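Eight blocks and a maple board

It started with a board, as a lot of my projects seem to. I'd had a wide piece of pale maple sitting behind the door of the back bedroom since July, several long planks joined edge to edge, and every time I hoovered I moved it out and then moved it back again.

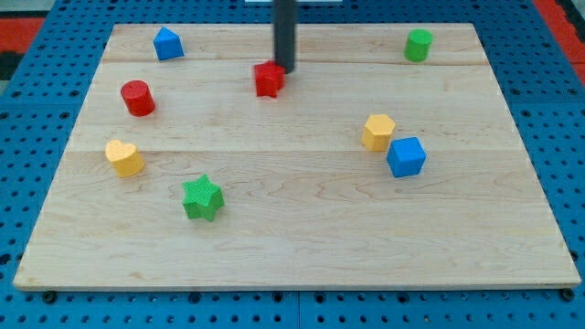 Red, blue, green and yellow on the maple. The red star is up towards the back.

I do love maple for this sort of thing. The grain is there if you look for it but it doesn't shout, and the seams between the planks are faint enough that a small child won't think they're lines to stay inside (though mine would probably enjoy that, he lines up his peas). Bright colours sit on it beautifully. I tried the same blocks on a dark tray we brought home from Lumska years ago and the blue ones more or less vanished, which was a shame as it's a lovely tray and I'd been hoping to give it a job.

The blocks came from the little toy stall in Plasow, the one up the steps past the bakery. They were loose in a big tub and you picked out what you wanted, so of course I stood there far too long with my bag on my arm while people reached round me. I came away with a red star, a yellow heart, a red cylinder and a green one to match, a yellow hexagon, a blue cube, and a blue wedge that everybody in this house calls the roof. The heart was an impulse. I had meant to be sensible and stick to the shapes you can build with, but it was sitting right on the top of the tub and I'm only human!

As for preparing the board, there isn't much to tell. I sanded it by hand over a few evenings with the radio on, rounding the corners over a touch so they'd be kind to small fingers, then rubbed in a thin coat of oil and left it 30 minutes before wiping off whatever hadn't soaked in. The next evening I did it all again. I'd bought a tin of Osent, and there's enough left in it to do every chopping board in the street.

We don't have any proper games for it. Sometimes we spread everything out and he has to find me all the blue ones, or I ask for something with points and he thinks very hard and brings me the heart (it does have one, so I let him have it). The two cylinders are good for wobbly towers. The star is hopeless for building unless you lay it flat, and then it makes a rather grand stand for the cube. Mostly, though, he just likes pushing them about and telling me where they live. The yellow hexagon and the blue cube are next-door neighbours, apparently, and the roof is still waiting for a house.

When he's finished they all go into a cotton drawstring bag, and the board goes back behind the bedroom door, so I'm still moving it to hoover. I've been wondering about a shallow rim along one side to stop things rolling off, but I rather like it plain, and picking up a runaway cylinder is half the fun for him. I'm going back to Plasow next month and I've promised to look for a green heart.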